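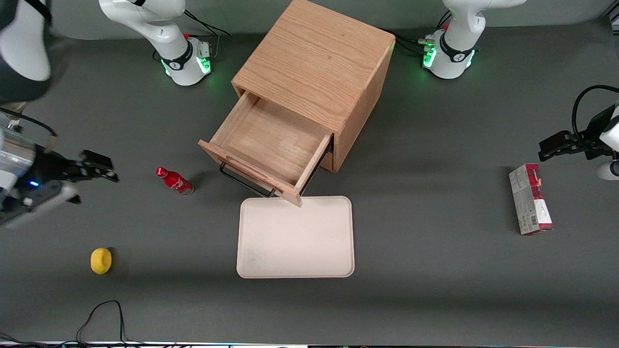

Flornasach has opened a comparative trial of two-fingered parallel grippers for use on paired robot arms, and is inviting manufacturers and research groups to put forward equipment for the second round. The trial is being carried out at the company's test laboratory in Uvura, with controllers supplied by Matar and independent checking of results by Bellard. Each gripper is judged on ordinary household and grocery goods as well as on the machined blocks commonly used in acceptance testing. A red Coca-Cola bottle lying on its side, an upright cardboard box and a small wooden cabinet with a pull-out drawer and a thin wire handle call for very different finger openings and approach angles, and a gripper that copes well with one may do poorly with another.

The first round covered 13 combinations of gripper and controller and recorded 2,567 attempts. Of these, 468 were drawer openings, the task on which the combinations differed most. Bellard has received the complete record of the round, including all failed and abandoned attempts, and will publish its own report in November.

All combinations were tested on the same pair of arms and followed the same written procedure. Operators were not permitted to alter finger pads or force limits once a session had begun. Where a gripper needed a different mounting plate, the arm was recalibrated before testing resumed, and the time taken was entered in the results. Flornasach considers that changeover time is of practical interest to buyers and has too often been left out of published comparisons.

Early findings suggest that the choice of controller had a greater effect on drawer tasks than had been expected. Two grippers that gave similar results on boxes and bottles were clearly separated when required to hold a narrow handle and pull steadily. Flornasach will make no ranking public until Bellard has completed its review.

The second round will add soft finger pads and a second camera position. It will accept up to 25 entries. Equipment must be supplied with its standard fittings, a current manual and one spare set of fingers. Entry is free of charge, but entrants are responsible for the cost of carriage to and from Uvura. Applications should be made in writing to the Flornasach test laboratory, which will send the full procedure and object list on request.

Notes to editors

Flornasach designs and tests handling equipment for laboratories and light industry. Matar supplies motion controllers. Bellard provides independent review of technical trials and has no financial interest in any of the equipment under test.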